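Clemari (layer format)

Reading time: 2 min

Clemari is a plain text format for describing layers in interactive pictures, the kind a visitor can drag around, zoom into and click on. It grew up alongside the Suvel viewer, and for a good while the two were so closely tied that people used the names as if they meant the same thing. They are separate, though, and a Clemari file can be opened and changed in any simple text editor, which has always been a large part of its charm.

A file is made up of blocks, and each block stands for one layer. Inside a block the author gives the layer a name, says which picture it belongs to, and sets how it ought to behave when the visitor moves closer or farther away. Names may be up to 300 characters long — far more than most people will ever want — and they can include spaces and accented letters. Layers are drawn in the order they are written, so a label meant to sit on top of everything else belongs at the bottom of the file.

Every layer also has a fade setting, given in thousandths of a second. The usual value is 1000, a gentle one-second fade that suits most tours and galleries very nicely. Setting it to zero makes the layer appear at once.

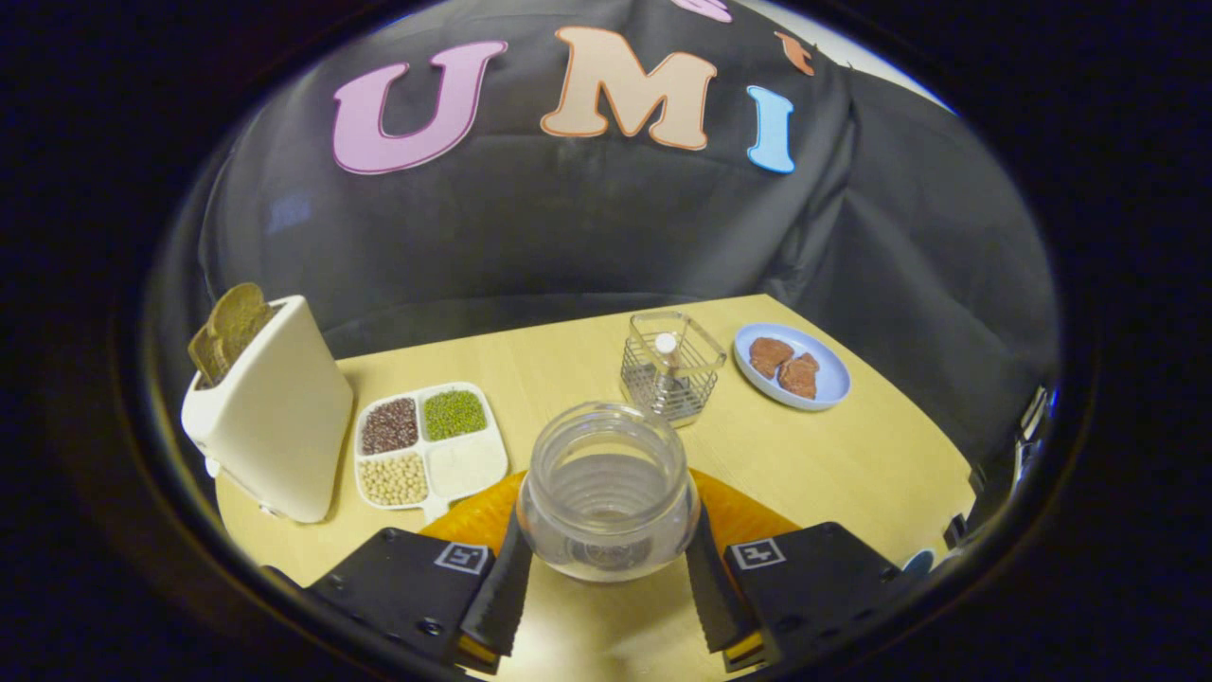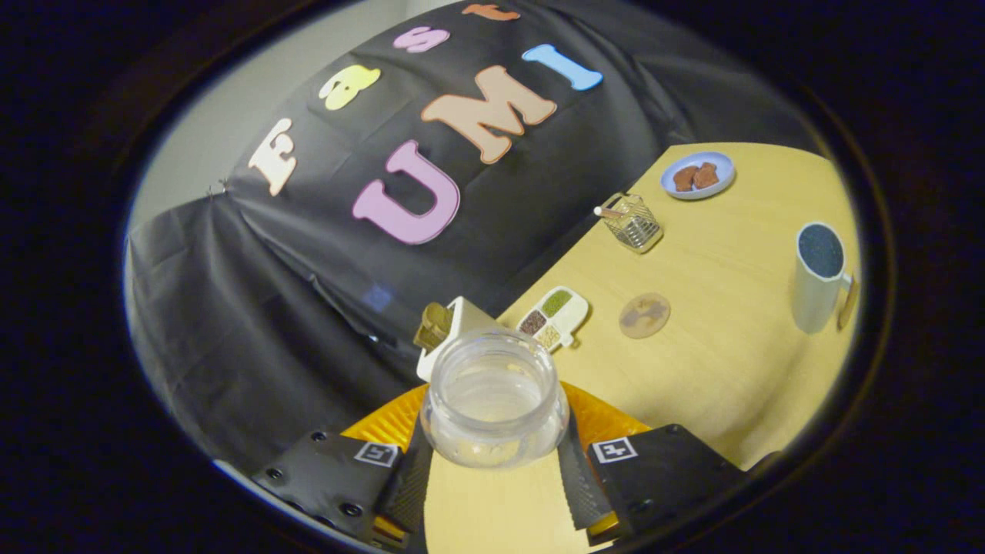 Grouping came along with version 2, and it was a welcome change for anyone who looked after larger projects. Before then, hiding a whole set of labels meant visiting every single block and changing it by hand, a slow and rather tiring job. With groups, the author writes the setting once and the layers inside simply follow it, unless one of them has a setting of its own, in which case the layer's own setting wins.

The Stöcker editor offers a friendlier way in for people who would prefer to leave the text alone. It shows the layers as a list that can be dragged up and down, and it saves ordinary Clemari files at the end. Kuller, a smaller tool, only checks files for mistakes. Its best-known message is error 2465, shown when a group has been opened and never closed, and long-time users tend to know that number by heart.

Comments begin with a semicolon and run to the end of the line. They are kept when a file is saved in Stöcker, though blank lines between them may be lost.

12 comments · 31 shares

We use cookies to remember your reading settings. Accept | Manage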